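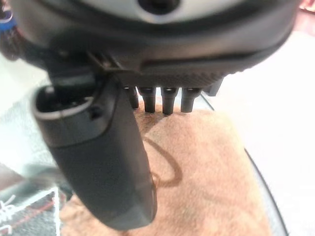

*Hand over the tan cloth, wrist view. Fingers pointing down, thumb on the near side.*

October, bench notes, started 7:40 with coffee

Back on cloth. I said last time I wanted a break from cloth, and then Hildegard Ehlers came down from the folding room and asked when the hand would be ready to take a turn on her line, so here we are, cloth again! The wrist view is what I've been working from all morning. The thumb takes up a big piece of it and I keep leaning sideways in my chair as if that would help me see around it. The dark patch by the fingertips is a nuisance too: I can't tell from the wrist view alone whether I'm looking at shadow, a stain or a fold. If I can't tell, I don't see how the Plistura software is supposed to.

Settings for whoever picks this up: grip limit 600 on the slider, thumb 700. Don't go over that on the fuzzy stuff. Marjatta had it higher for the canvas bags and left a note on the controller, so please read the note before you change anything (yes, me too, I didn't read it the first time).

Long talk with Hildegard over lunch about what happens upstairs. She has been at Irnemari for ages and she's no enemy of machines, she was the one who pushed for the Diline sorter. But she says the sorter changed the job in ways we didn't write down anywhere. People used to stand across the table from each other and talk while they pulled pieces out of the pile. Now two of them stand at opposite ends of the belt and shout. Shoulders are better, everybody agrees on that. The talking is worse. And when the sorter jams, whoever is nearest gets blamed, even though it jams on the same hem every time.

So her question for us was who gets called when the hand drops something. Is it her people or is it us? I said us, for now. She said "for now" is what they told her about the sorter, and I didn't have much of an answer. Writing it here so it doesn't get lost: we need a name on that before anything moves upstairs.

The other thing she brought up is the sorting by feel. Her best folders know a worn piece the second they touch it and toss it on the repair stack without looking. If the hand does the first pick, they don't touch the piece until it's already on the folding table, so the repair call comes later and somebody has to walk it back. I hadn't thought about that at all. Marjatta Kemppainen thinks we could have the hand put pieces down flat in front of a person and let the person decide, with no stacking by the machine. Slower, but I like it. It keeps the part of the work they're proud of with them.

Eyvindsson want us to quote 2,000 pieces a shift in the proposal. I'd like that number out of there until a folder has stood next to this thing for a full shift and told us what it's like.

To do:

- ask for a second view from the side, the thumb blocks too much
- turn down the bench light, the right half of the wrist view is washed out white
- Hildegard to pick two folders who want to come down and try it (want to, she was firm about that)
- find out who took the 49 mm spacer off my shelf
- call Plistura about the dark patches

Stopping at 4:15, controller is off, note's back on it.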